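Does a fixed-camera policy need wrist cameras for small-object handoffs?

Posted by Suha Khasawneh in Robot Learning / Methods

Hi all! I'm trying to reproduce the result in the Cetik write-up, the one where they train a two-arm policy from teleop demos and then drop one camera view at a time to see what breaks. Their claim is that the overhead view alone gets you most of the way on small tabletop objects. I'm not seeing it. My policy does fine until the grippers get close together, and then it kind of dithers. I have 30 demos per task and I'm predicting chunks of 12 actions. My cell looks like this with both arms in: 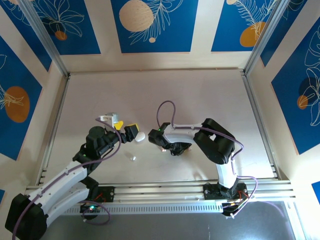
Both arms facing each other over the table, egg-shaped piece at the left gripper's yellow tip.

Am I short on data, or is the overhead view just not enough for this? I'd love to hear from anyone who has run the same ablation - especially if you got numbers that match theirs.

Ziad Kanaan

I ran it on our Brannigan setup back in January and had the same dithering. Before you collect anything else, go look at what your fixed camera sees in the last bit of the approach. I bet the gripper is sitting right on top of the thing you want it to find. If the policy can't see the object, it's guessing from where the object was a few frames ago, and a policy with no history can't even do that.

What helped me was retraining 3 seeds per condition (I'd been comparing single runs, which was silly, the spread between seeds was bigger than the effect I was chasing). After that the wrist views clearly mattered for close work and hardly at all for the reach. I'd also score the reach and the grasp separately. The write-up lumps them into one success rate, and I think that's where your mismatch comes from.

Suha Khasawneh

Oh, that's a good point about the grippers! I went back through my recordings and pulled one from the same session: 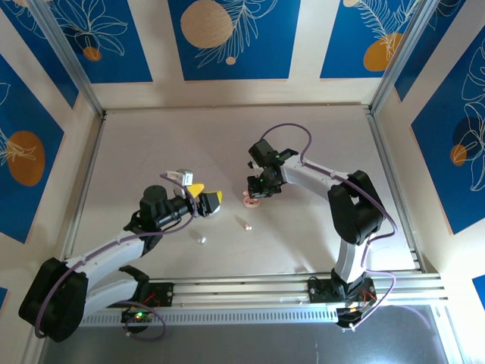

Left gripper hiding most of the whitish object, right gripper over part of the pink one.

So yeah, both targets are partly covered from that view. I'll split the scoring the way you said and rerun with more seeds. Did you keep the chunk length the same for every condition?

Ziad Kanaan

Yep, same chunk length, same demos, same number of training steps. Only the camera inputs changed.

Fadi Mahasneh

just get more demos. 30 is nothing

Shobha Rai

More demos might help, but I'd try Ziad's split first, it costs you an afternoon. One thing to add: when you drop a view, retrain without it. Don't just feed black images to the policy you already have! I did that for 2 weeks and my "no wrist camera" numbers were awful, and all I'd measured was how badly it handles an input it never saw in training. I can't tell from the Cetik text which way they did it, so maybe write and ask them.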